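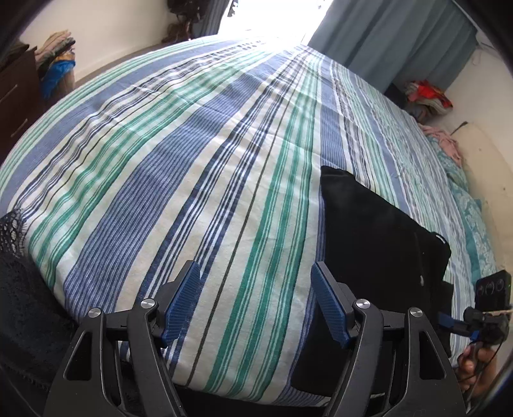 A striped duvet cover in blue, green and white, in daylight from the window.

The Long Quiet of Nelar

By Uliana Semeniuk

In the first scene of Nelar, a woman counts the bread on a shop shelf and writes the number in a school notebook. She does this again the next morning, and the morning after. We are not told why until very late, and when I understood it I had to stop the film and make myself tea.

The film came to streaming in August, after a short life in the cinemas. It is a family drama of the old kind, with few rooms and many silences. Magbanua, a widow of 50, runs the only shop in a river town called Plustater. Her grown son Atier comes home after four years away, with one bag and no explanation. He says he will stay for the weekend. He stays until the river freezes.

What I admire most is how the director uses the shop. People enter, buy a little, and leave behind a piece of information without wishing to. A neighbor asks for candles and we learn that the father's boat was never sold. A boy pays with foreign coins and Atier turns his face away. In many films such hints are underlined with music. Nelar has almost no music, only the refrigerator, which hums and then stops, and each time it stops the people in the shop begin to speak more softly.

The actors follow this rhythm well. The mother is played with great control, maybe too much in the first hour, when I wished she would drop a plate or laugh at the wrong moment. The son is easier to love. He has the habit of starting a sentence and then doing some small work with his hands, so that the other person must finish it for him.

I have some complaints. The middle part contains three visits to the same government office, and the third one gives us nothing new. The cousin from the city is written as if she belongs to a comedy, and she disappears from the story just when I had started to enjoy her company.

But the dinner near the end is worth the waiting. There are four people at a table made for two, and the title is finally explained. Nelar is the name of a place the father used to describe to his children, and it is not on any map in the house. Atier asks if it was real. His mother passes him the salt and asks how long he intends to keep his coat on. He takes it off, and the film stays with them until they have finished eating.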